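Drindgate Lab Trains Robot to Push Blocks From Typed Requests

March 2020

A research group at Drindgate has trained a robot arm to move small shapes around a board by following short written instructions. The method, called Frimpong, was described in a report the lab posted this month.

The arm does not pick anything up. It has a single straight finger pointing down, and it moves a block by sliding it across the surface. A person types a request such as "push the red star next to the blue cube," and the system chooses the next small movement from the camera view and the words together. It makes that choice again and again until it judges the request complete or runs out of time. 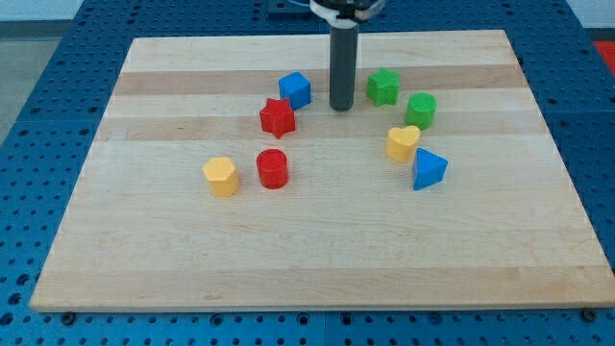 Earlier work at the lab used a fixed list of commands, and the robot failed when a request was worded differently. For Frimpong, the group first recorded people steering the arm by hand with no particular goal. Other workers then watched short pieces of those recordings and wrote down, in their own words, what the arm had done. The lab collected 1,000 such descriptions and trained the system on them.

In testing, the group gave the robot 300 requests it had not seen in training. It did best on requests that named one block and one direction. Requests that involved two blocks of the same color were harder, and the robot sometimes pushed the wrong one. It also had trouble when blocks were touching, as moving one usually shifted the other. Each request was tried up to 3 times before it was marked as failed.

Using one finger keeps the hardware simple, the report says, but pushing is less predictable than grasping. A round block can roll or turn in a way that a cube does not, and the system has to correct for that as it goes.

The training software runs on Dreltent, a set of tools the lab already uses for its warehouse sorting projects. The group plans to release the written descriptions in September, along with the matching recordings. A second test site at Prerkton will repeat the trials with a different arm and a new set of shapes.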